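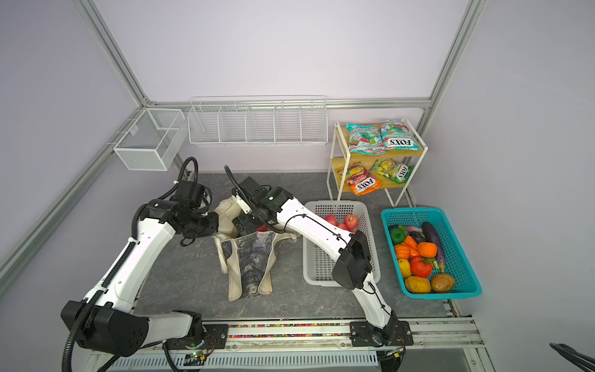
The canvas tote, the apples in their white basket, and the teal basket with everything else.

May, a little after nine in the evening

I have spent the better part of today thinking about a tote bag, and I'm not even a bit sorry. Elsa Brekke called before breakfast to say that the play market for the little ones is going ahead after all, and would I please get my ideas in order about what goes where, and of course I said yes before I had my coffee (I always do, she knows exactly when to call).

So, the produce. I love the teal basket best, I'll admit it. It's so full and so bright! There's the long purple eggplant down the one side, with a small one to keep it company, and a green pepper, very glossy, and the carrots, and a little orange pumpkin that makes me want it to be October. The lemon has got itself tucked in along the edge. Even the potatoes look nice, one pale and one brown, and I never thought I'd write a kind word about a pretend potato. The four red apples have the white basket to themselves, all huddled up at the far end like children at the deep end of the pool. I think they should stay on their own. Rommel Sebastian says a proper stall would mix the fruit in with the vegetables, for color, but he has never had to stand next to a four-year-old who wants an apple and must first take out every carrot to be sure.

Then the tote. It's the plain off-white canvas kind with the dark gray and blue panel on the front, and it simply will not stand up. It slumps. There is a bit of something red peeking out of the top, too. I had a notion that we might fold a piece of cardboard for the bottom, or roll the top down into a sort of cuff so small hands can find the opening, but then the handles would be in the way, and the handles are the whole fun of it. Mother had a string bag for the market when I was small, and I remember carrying it home with both arms around it because it dragged on the ground if I used the handles like a grown-up. Onions, mostly. I can still smell it.

I wrote Elsa a long message about all this and she wrote back "cardboard, good," so I suppose that's settled.

The Fox's candy bags are up on the two shelves, behind the baskets, and I think up there is just the place for them. A stall ought to have a treat that you have to ask for. I do worry they'll get more customers than the eggplants.

Still to do: price cards, in big numbers, and I must ask Rommel whether he still has that roll of brown paper. I'd like 30 cards, which is too many, but they do get chewed. Elsa wants paper money as well and I have promised to cut it out in front of the television tomorrow.

My eyes are closing. The kitchen light is still on and I'll have to get up again for it.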